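Die Sache mit dem klaren Blick

Seit Wochen bekomme ich Werbung für Beschichtungen. Es fing an, als ich nach einem Mittel gegen beschlagene Skibrillen gesucht habe, und seither hält mich das Internet für einen Menschen, dem nichts glatt, klar und abweisend genug sein kann. Badezimmerspiegel, Duschwände, Motorradvisiere, Brillen. Alles soll versiegelt werden, alles perlt ab, und nach dem Auftragen lächelt immer jemand in Richtung Fenster.

Hängen geblieben bin ich bei Prurix. Das ist ein Fläschchen mit Pumpzerstäuber, verkauft von einer Firma namens Murden, und es soll Kunststoff und Glas »dauerhaft entspiegeln«. Dauerhaft heißt im Kleingedruckten sechs Monate. Schon das hätte mir reichen können. Aber dann hat mir Umesh Nautiyal, mit dem ich früher im selben Büro saß, geschrieben, er habe damit seine Lesebrille behandelt und sei begeistert. Umesh ist allerdings auch von Luftbefeuchtern begeistert.

Also habe ich gelesen, was ich finden konnte. Viel war es nicht. Auf der Produktseite steht, man habe das Mittel an 686 Oberflächen geprüft. Wer geprüft hat, steht da nicht, und was eine Oberfläche ist, auch nicht. Ist meine Brille eine Oberfläche oder sind es zwei? Vier, wenn man Vorder- und Rückseite rechnet? Ich habe nachgefragt und eine freundliche Mail bekommen, in der mir für mein Interesse gedankt wurde.
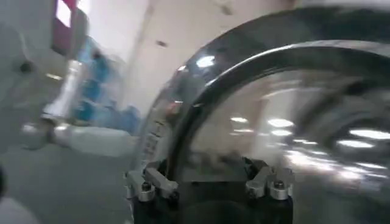 Mich stört an solchen Versprechen vor allem, dass sie zwei Dinge in einen Topf werfen. Durchsichtig ist etwas, wenn Licht hindurchgeht. Spiegeln kann es trotzdem, und zwar kräftig. Eine gewölbte Haube aus klarem Material zeigt einem im Zweifel die halbe Zimmerdecke und dazu die Lampen, eine neben der anderen, als helle längliche Flecken. Da hilft auch Polieren nichts. Der Glanz gehört zur glatten Oberfläche, und wer ihn loswerden will, braucht entweder sehr dünne, sauber aufgedampfte Schichten oder eine aufgeraute Fläche, durch die man dann schlechter sieht. Dass ein Spray aus dem Versand das Erste leistet, halte ich für unwahrscheinlich. Dass es das Zweite leistet, traue ich ihm sofort zu.

Elin Hughes, meine Optikerin, hat das nüchterner ausgedrückt. Eine gute Entspiegelung sei ein Stapel aus Schichten, deren Dicke zum Licht passen muss, und die trage man im Vakuum auf. Mit einem Lappen gehe das nicht. Ich solle die Brille mit lauwarmem Wasser und einem Tropfen Spülmittel waschen und die Finger von Wundermitteln lassen. Verkauft hat sie mir an dem Tag auch nichts, was sie in meinen Augen glaubwürdiger macht als Murden.

Gekauft habe ich Prurix am Ende trotzdem, die kleine Flasche. Aufgesprüht auf eine alte Sonnenbrille, linkes Glas ja, rechtes Glas nein, nach Anleitung zehn Minuten antrocknen lassen und dann mit dem beiliegenden Tuch nachreiben. Danach war links ein leichter Schleier. Mit viel gutem Willen könnte man sagen, die Schreibtischlampe spiegele sich darin etwas weicher. Das tut sie allerdings auch, wenn ich das Glas anhauche.

Ich will nicht ausschließen, dass ich etwas falsch gemacht habe. In den Bewertungen steht bei jeder kritischen Stimme derselbe Satz vom Kundendienst: Bitte achten Sie auf eine fettfreie Oberfläche. Meine war fettfrei. Jedenfalls so fettfrei, wie eine Brille in einem normalen Haushalt werden kann – und für einen normalen Haushalt ist das Zeug ja angeblich gedacht.

Auf Vernside, dem Forum, in dem ich sonst nur über Fahrradlampen mitlese, gibt es inzwischen einen langen Faden dazu. Ein gewisser Bleddyn Lougher schwört auf eine zweite Schicht nach zwei Tagen. Ein anderer hat die zweite Schicht probiert und sein Visier danach ersetzt. Die beiden streiten noch, und ich lese ganz gern mit. Die zweite Schicht hebe ich mir für Oktober auf, falls bis dahin noch etwas in der Flasche ist. Das Tuch ist übrigens gut. Damit putze ich jetzt den Bildschirm.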